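Does Showing the Robot Beat Programming It? A Term Project on Demonstrated Bin Picking

Project report, robotics option, Mencombe

1. What we set out to check

The module handbook says that teaching a robot by demonstration is "faster and more natural" than writing the motion yourself. We had heard this in lectures too, and we wanted to see if it held up on an ordinary job with ordinary objects. The job was clearing household items out of a metal bin with a KUKA arm. Two ways of showing the task were compared: moving the arm by hand, and driving it by remote control.

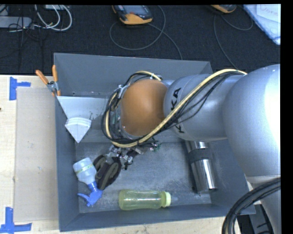
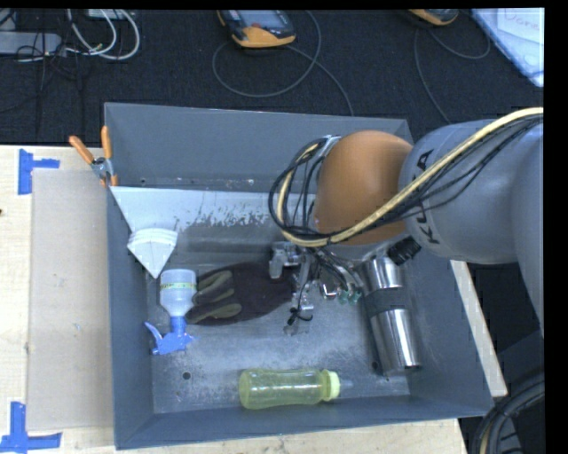
The bin was chosen over an open table for a reason we now half regret. Sloped walls make the problem more like real picking work, where things slide together and end up against the sides. They also limit the angles the wrist can take, and a lot of what we recorded ended up being about the walls and hardly about the objects at all.

2. Setup

The tape marks on the table were our only means of putting things back where they belonged between sessions. This was good enough for us by eye. It would not be good enough for anyone who wanted to repeat our results, and we think the write-ups we read before starting are too relaxed on this point. Greco, the recording software we used, stores joint positions and gripper commands with a time stamp. It does not store anything about where the bin was. If the bin moves between sessions, the recordings look fine and are wrong.

For hand guiding, the operator held the arm near the wrist and walked it through the pick. For remote control, a second operator sat to the side with the Fevel controller, a two-stick unit the department bought for another course. Speed was capped at the same value for both.

Objects went into the bin in no fixed arrangement. We used a trigger spray bottle, a yellow plastic bottle with a pale yellow cap and a few others, and changed the selection from one session to the next.

3. How a demonstration was recorded

One demonstration was one object, from the arm's rest position to release outside the bin. The operator said "start" and "done" and a second person pressed the key. We tried having the operator press it, but with hand guiding there was no hand free, and a foot switch gave us a run of files that began in the middle of a reach.

We made 68 demonstrations in all. Of these, 13 were thrown out: the object was dropped, or the arm stopped itself on a force limit, or the key was pressed late. We mention this because the handout we were given on the method reports only kept demonstrations. If you are going to claim that something is fast, the attempts that went in the trash should be on the clock.

4. Hand guiding

People like it. Everyone in the group preferred it on first try, and we suspect that first try is where the word "natural" comes from. The trouble starts after that.

The arm is heavy to turn at the wrist even with gravity compensation on. Operators got around this by swinging the whole arm in a wide curve and straightening up at the end, and the wide curve is what got recorded. A model trained on it will copy the curve. It has no way of knowing that the curve was a tired shoulder.

The second trouble is that the operator's own arms get between their eyes and the gripper. With an object lying close to a wall, we were leaning over the bin to see the fingers, and pushing on the arm as we leaned. Several recordings show a small sideways drift just before the grip closes. We first put this down to the robot. It was us.

5. Remote control

The first sessions were bad. Two sticks do not map onto six directions of movement without a mode switch, and the operators kept pressing the wrong mode at the moment they most wanted to be careful. One of us never got comfortable with it.

Paths were cleaner, though, once the practice was done. Movements came in straight pieces with pauses between them. The pauses are a problem of their own: a recording can be half waiting, and we had to decide whether to cut the waiting out. We cut it. We are not sure that was right, as some of the pauses came where the operator was working out how to approach, and that may be the useful part.

Depth was hard to judge from the chair. Operators stood up to look and sat down again, so "remote" should be taken loosely. We do not think our remote-control results say much about someone working from another room.

6. Playback and training

Plain playback of a recording worked when the object was put back where it had been, and failed when it had been moved by more than a little. Nobody should be surprised by that, but it is worth saying, because a played-back recording looks very impressive to a visitor.

The trained model did better with the spray bottle than with the yellow bottle. We would like to say this is because the spray bottle's shape offers more places to grip. We can't. The spray bottle also appeared in more of our kept demonstrations, and we did not have time to even them out. Any ranking of objects from our data should be ignored, including ours.

7. The comparison with programming

One group member wrote a conventional pick routine using fixed waypoints and a short list of grip heights. It took 4 afternoons. Demonstrations, sorting and training took longer than that, if the discarded attempts and the practice on the sticks are included. The routine also broke in ways we could understand. When it missed, we could find the line that was wrong and change a number.

The routine cannot deal with an object it has not been given a height for, and the model sometimes can. "Sometimes" is doing a lot of work there, and we did not test enough new objects to put a figure on it.

8. What we would do differently

Bolt the bin down, or at least measure its position at the start of each session and write it into the Greco file.

Give operators a full practice session with the controller before anything is recorded. Ours learned on the job, and it shows in the early files.

Fix the number of demonstrations per object in advance.

Ask the Tisetcombe group for their recordings. They ran a similar project in March with a smaller arm and an open tray, and comparing the two sets would tell us how much of our trouble came from the bin.

9. Answer to the question

On this task, with this arm and this much practice, we found no support for "faster." "More natural" is true of hand guiding for the first few minutes, and the recordings get worse as the operator gets tired. We would still use remote control for a job where the objects change every week. For a fixed set of objects in a fixed bin, we would write the routine.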